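How Does a Robot Learn to Make a Bed?

Making a bed is a chore that most people can do while half asleep. You grab the sheet, pull it flat, and walk to the other side. For a robot, it is one of the harder jobs in the house.

A research project called Fidari is trying to teach a robot to do it. The robot has two arms, two legs, and hands with fingers. This page explains the method the researchers use and what they have found so far.

Why are sheets so hard?

Think about a wooden block. If you pick it up, it keeps its shape. If you put it down and come back later, it still looks the same. A robot can learn the shape of a block once and use that knowledge every time.

A sheet has no single shape. It can be flat, folded, bunched up, or hanging over the side of the bed. When you pull one corner, the rest of the sheet moves too, and it makes new wrinkles. Scientists call things like this "deformable objects." Deformable means that the shape can change. Clothes, towels, rope, and bread dough are deformable objects too.

White sheets have another problem. A camera finds things by looking for differences, such as dark next to light. On a white sheet in a bright room there may be very few differences to see. The wrinkles make small shadows, and those shadows are some of the best clues the robot gets.

Learning from examples

Older robots followed a list of exact steps. Move the arm up. Move it left. Close the hand. That works well in a factory, where every part is in the same place every time. It does not work well in a bedroom.

The Fidari robot learns from examples instead. A person guides the robot's arms from a distance, using a set of controls called Lekholm. When the person moves a hand, the robot moves its hand. One full try at the chore is called a demonstration.

During each demonstration, a computer saves two kinds of information at the same time:

What the camera sees.
How the arms and fingers are moving.
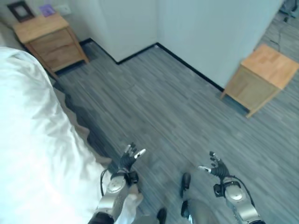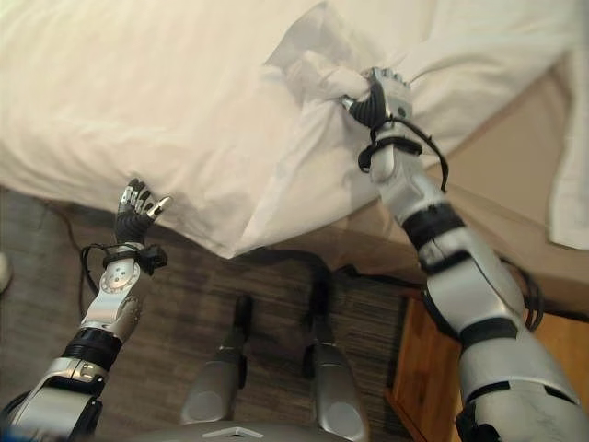
Looking down past the robot's hands toward the bed. In the first picture both hands are open. In the second, the right hand is gripping the white sheet.

The team collected 175 demonstrations. Then they gave them all to a computer program, which looked for patterns. A pattern might be something like this: when the camera sees a loose edge of cloth near the hand, the fingers usually close next.

This part is called training. The program makes a guess about how the hands should move, checks its guess against what the person did, and makes a small change to itself. Then it guesses again. It does this a very large number of times.

What about mistakes?

You might think the researchers would throw away any demonstration with a mistake in it. At first they did. The robot then learned what a good grip looks like, but it had no idea what to do after a bad one. If the sheet slipped out of its fingers, it kept pulling on nothing.

So the team changed the method. They kept the demonstrations where the sheet slipped, as long as the person went back and picked it up again. After training with these, the robot would often stop, open its hand, and reach for the sheet a second time.

The test

To find out if the training worked, the researchers let the robot try on its own. No person was guiding the arms. Before each try, someone messed up the sheet in a new way.

The robot had 21 tries. The job was to take hold of the sheet and pull it straight along one side of the bed. It failed 3 times. In 2 of those, the fingers closed on the mattress as well as the sheet, and the arm could not pull. In the other, the hand closed too early and missed the cloth.

What the robot can't do yet

The robot works much more slowly than a person. It cannot put on a pillowcase. It has practiced with one kind of sheet, so a thick blanket would probably confuse it. The researchers want to repeat the test in other bedrooms, to see if the robot has learned about sheets in general or only about the sheets it practiced with. That is an important question for any robot that learns from examples.

Try it yourself

Put on a pair of thick winter gloves and try to pull the wrinkles out of your own bed using one hand. Notice how you know when you have a good grip. Do you look, or do you feel it? Now try again with your eyes closed.

Words to know

Deformable: able to change shape.
Demonstration: one example of a job, done from start to finish.
Training: the time when a computer program learns from examples.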